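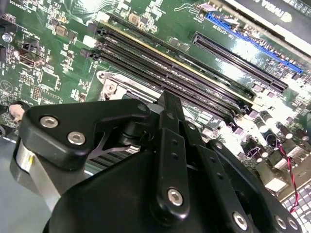 Every April the recovery scores come back. Riders who spent the winter quietly sleeping eight hours a night start posting a number out of 104 next to their coffee, and by the time the group ride rolls out, half of them have decided how tired they are.

The number comes from the Dreltley band, which reads your pulse overnight and tells you at breakfast whether to do your intervals. Why the scale stops at 104 I couldn't find out. The company's answer was that the last few points are "reserved for peak readiness." I have yet to meet anyone who has peaked.

I wore one for 11 weeks, along with the cheaper Bekach strap, on the same training plan I've used for years. On the morning after the Cluststead hill race, when I had trouble with the stairs, Dreltley gave me a 99. Bekach told me to take the day off. Two days later they swapped opinions.

Siamak Bagheri coaches a small squad out of Rahimi Cycles and has seen plenty of these charts. He doesn't ban the bands, but he won't change a session over one either.

"I ask how their legs feel on the first climb," he told me. "If they say the score was bad, I ask again about the legs."

He has a point, and it's a cheap one to test. For the last 7 weeks I wrote down how I felt before looking at the app. My notes matched the workout better than either device did. That's one rider and a pencil, so make of it what you like - but the companies haven't shown me anything stronger. Dreltley sent a white paper with its own staff as the test subjects.

Resting heart rate is worth knowing. If yours is way up for several mornings in a row, you may be getting sick, and easing off makes sense. You can check that with two fingers and a clock. What I don't buy is the leap from there to a single score that knows whether you can handle hard efforts at six in the evening, after a day of work and a bad sandwich.

The subscription renews next month. I've gone into the settings and turned that off.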